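Chapter 3
Who Clears the Table?

When the catering firm Grerkum told its kitchen staff in Stokville that machines would be coming to the dish room, the notice ran to 49 words. It said the new equipment would "free colleagues for more rewarding tasks." It did not say which tasks, or what they would pay.

Promises like this one are older than the robots. They deserve the same questions each time. What work goes away? What work shows up in its place? Who does the new work, and does anyone count it?

Lærke Riis had worked in the dish room for 11 years when the notice went up. Her job, on paper, was to clear, sort and stack. In practice she also spotted chipped cups, fished spoons out of the food waste and told the cooks which dish kept coming back half eaten. The firm's plan listed only the first part. Tasks that were never written down are easy to leave out of a savings estimate – and hard to hand to a machine. 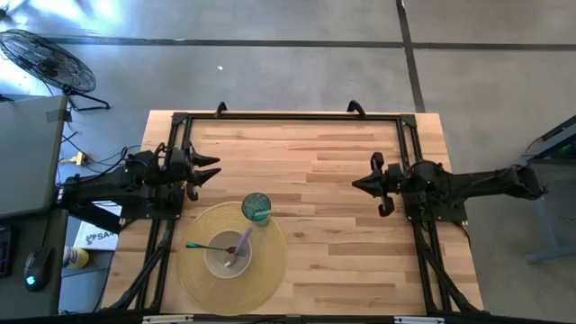

Figure 3.1 Two robot arms mounted across a tabletop from each other. The table items are a bowl with two utensils in it, a woven placemat and a glass cup.

A bench setup of this kind keeps the problem small. The arms are fixed in place, and the work has to come within their reach. A dish room during the Monday lunch rush offers no such favor. Trays arrive crooked, plates are greasy, and someone is always in the way.

Danylo Stelmakh, a shift lead at the firm's Pritulitz site, kept a notebook during the first trial there. By March he had 2 columns: minutes saved, and minutes spent helping. The second column held restarts, dropped forks and trays turned by hand so that the machine could cope. Managers had asked him only for the first.

One notebook proves little, and we should be as wary of it as of the sales brochure. Still, it points to a gap in how such trials are judged. In this chapter we look at that gap in 3 workplaces, starting with the laundry at Stetsiuk, where the machines stayed and the job titles changed.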